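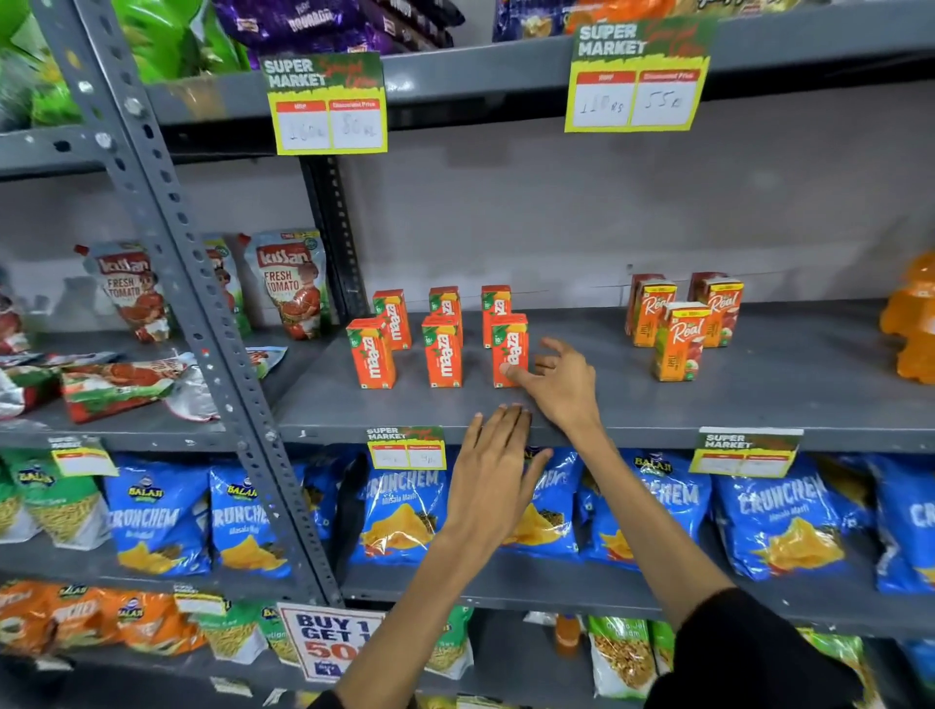
Nantana Mahawong and the Second Kakthorpe Recording

The second album from Nantana Mahawong is now available through Ziltik. It contains 13 songs, of which five were written with her longtime bassist, Boonmee Thepsuriya. The sessions took place in March at the old chapel in Kakthorpe, built in 1827, and the room lends her lower register a pleasing depth.

Readers who know her earlier work with the Panyasiri horn section will find the arrangements more restrained. "Pestaleck," the closing ballad, is the strongest performance. I would have preferred a shorter introduction to the title song. A review of the vinyl pressing will follow when my copy arrives.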